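Gotska house set — gallery

Gotska is our set of simulated household runs, gathered so that a two-armed robot can learn to get around a home and handle what it finds there. All of it is driven by a person with a headset and hand controllers.

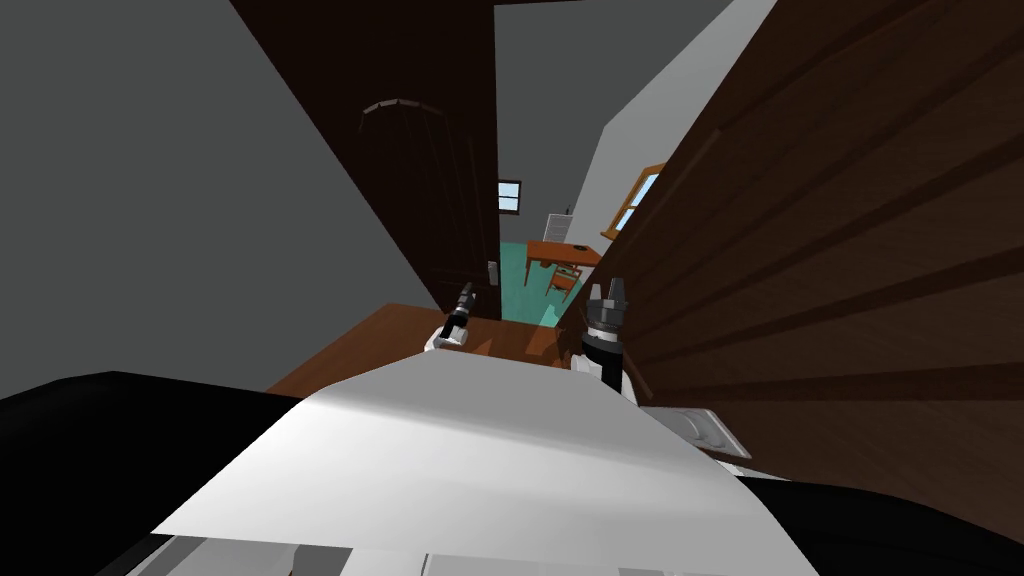
The first batch holds 1,000 runs. Of these, 598 passed review and went into the training split. The rest are kept in a separate folder with a short note on each, and we still use them for testing the filters.

A run starts when the operator presses record and ends at the second press. We save the head view, both wrist poses, the gripper openings and the base motion. The head view is stored as it comes, tilt included — leveling it made the arm positions harder to match up later.

Doorways get their own label, "passage," and are split by whether the door is already open at the start. With an open door the task is to get both arms and the base through to the next room. With a closed one the handle comes first, and those runs take longer to collect.

The rooms come from Loltport, our scene builder. It swaps floor colors, wall shades and furniture between runs, and the layout changes after every 25. Door widths stay fixed for now.

Operators work in pairs at the Sowah office, one driving and one checking the log. Each pair does 2 sessions before a break.

The next set, Flavemwood, will use the same robot model and add stairs and narrow halls. Collection begins in August. File layout and label names will stay as they are in Gotska, so existing loaders should read both.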